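## 3. What we found when we counted the laughs

Most writing on small-cast musicals repeats the claim that audiences "warm up" over the evening, so that the second half gets bigger laughs than the first. I have read this in programme notes, in two textbooks and on the website of nearly every company we contacted. None of them says how they know. Our project tried to check it with one show, the student production of *Narnholm*, a musical comedy for six actors set in a ferry terminal during a strike.

We sat through all 16 performances in October. Myrto Papadakis marked every audible laugh on a copy of the script, and I did the same from the other side of the house. A laugh counted only if we had both marked it on the same line. That left 1294 laughs over the run, of which 633 fell before the interval and the rest after it.

On paper the second half wins, then, by a small margin. I don't think this shows much. The second half of *Narnholm* also has more jokes in it, and the longest comic number, "Platform for Ilta", comes straight after the interval. If you put your best song there, people will laugh there. Calling that warming up seems generous.

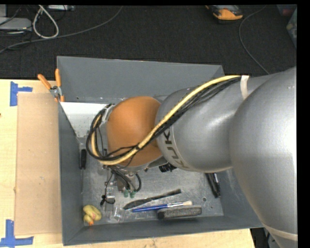 The director's view was that the audience had "learned the language of the show" by then. We tested this as far as we could with the Boyer scenes. Boyer, the ticket clerk, has the same running joke in both halves, with nearly the same wording each time. If audiences really did loosen up, the later versions should have done better. They did worse on most nights. It may be that people were tired of the joke, which is a fair objection, and our method can't separate the two.

## 4. Problems with the method

There are several and I would rather list them than have them found.

- We knew the show well by the third night and probably began to hear laughs where we expected them.
- Friends of the cast filled the front rows at the first and last performances. They laughed at entrances, which we counted, and perhaps shouldn't have.
- A big laugh and a single snort both scored one. Myrto wanted a three-point scale, but we disagreed so often in rehearsal that we dropped it.
- The band was loud - very loud in the Vakberg reprise - and covered at least part of the response to the sung jokes.

We also handed out a short questionnaire and got 18 back. Nearly all of them said the second half was funnier. I would be careful with this. People fill in a form on the way out, when the ending is what they remember, and the ending of *Narnholm* has confetti.

## 5. What could be tried next

The simplest test would be to swap two songs of similar length between the halves for part of the run. The cast refused, and the plot does make it awkward.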